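Notes from the Listening Room

Hello again, everybody! September got away from me, so this is the long version, and if you only came for the meeting time, it's 7:30 in the evening, same hall, side door.

I've had one record on repeat for most of the month and I need to talk about it. It's the second Geller album, the one with the train on the cover, and I've gone from mildly annoyed by it to knowing every breath. The first time through I thought it was a breakup record. Fine, we've all got a shelf of those. But by the third or fourth listen I started noticing how many of the songs are about work. "Double Shift" is plainly about her mother at the packing plant, and "Ask the Foreman" has that verse where the name of the man who got hurt is sung once and then hummed every time after. I played that one for my sister in the car and she made me pull over and start it again.

Izzati Sembiring wrote to me after the last newsletter to say I was reading too much into pop songs (hi, Izzati!). Her argument is that a chorus people can shout along to in a bar isn't going to carry much of a message, and that singers get far too much credit for mentioning something serious between two songs about dancing. I've been chewing on that. I think she's right about plenty of singers. Runov's last single had one line about the flood and then a key change, and I felt a bit sold to.

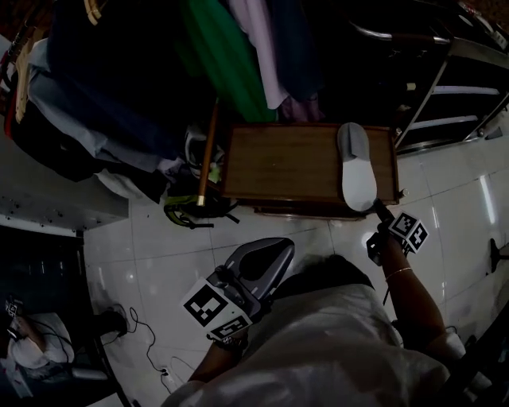
Where I part ways with her is on the shouting. My grandmother's church in Trirkanstead had 70 people in it on a good morning and most of them couldn't read music. They learned hymns by bellowing them, and she could still give you all the verses of her favorites at 74, when she couldn't have told you what she'd had for lunch. A tune you can shout is a tune you keep! Whatever the words are saying comes along for the ride, and some of it sinks in years later when you're doing the dishes. I was 16 before I worked out what half the songs in our house were about, and I'd been singing them since kindergarten.

Then there's Aguirre, who does the opposite and hardly has choruses at all. I know several of you love him. I've tried the new one three times and I admire it the way I admire other people's tidy garages. The long piece about the border crossing is beautiful, the accordion comes in so late you've given up on it, and I couldn't hum you two bars. Does that matter? I go back and forth. Somebody please come and argue with me.

So that's the theme for our next get-together: songs that are about something, and whether you noticed the first time. Bring 2 songs each, one you think gets its point across and one you think is faking it. Please keep them under six minutes, and yes, I'm looking at the Aguirre people. We have the good speakers back, and there's a cable for phones if you don't have it on disc or vinyl. Lyrics on paper are nice if you can manage it, but a few of us will have them up on a screen anyway.

One correction from last time. I said "Ask the Foreman" was recorded live, and it wasn't, they added the crowd noise afterward. Thanks to the three people who told me, one of them very firmly. I still like the crowd noise.

If you'd like to write something for the October issue, send it to me by the middle of the month. Short is great. I'd especially love something on lullabies, or on songs you stopped liking after you finally listened to the words.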